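Our tenants' group has now been through a full year of heating bills for Stelmakh Court. Putting the main points here for anyone who couldn't get to the meeting.

The building has 385 flats on one communal boiler system. Larnotell runs it and sends the bills. You can't switch supplier, and the price cap on household gas doesn't cover you.
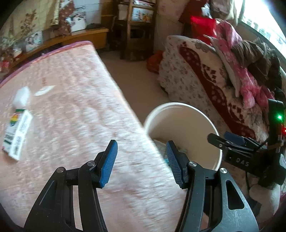
Leeds, Jan 4, 2021

New rates came in this morning. The standing charge is up again and you pay it even if your radiators are off all month. Letters should have gone out in August. Most people I've spoken to never had one.

We asked for copies of bills and nearly 200 households sent theirs in. Thank you. Ghizlane Erraji typed the lot into a spreadsheet over Christmas.

What she found: flats of the same size on the same floor are being charged very different amounts. Some of that is down to how people use their heating. Some of it is estimated readings that were never corrected.

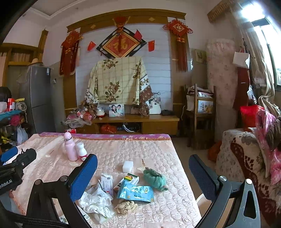 Check your own bill for a letter E next to the reading. E means estimated. If you see it two quarters running, take a photo of your meter with the date written on a bit of paper beside it and email it to Larnotell. Keep a copy.

Flat 343 did this and got a refund on the next bill. It took four emails.

If you're on a prepay meter the steps are different. Eylül Ateş has written them up and the sheet is on the noticeboard by the lifts, in English and Turkish.

Please don't cancel your direct debit while you're disputing a bill. They add a late fee and it is hard to get it taken off.

Still waiting to hear from the landlord about the pipe lagging on the lower floors. Will post when we get a reply.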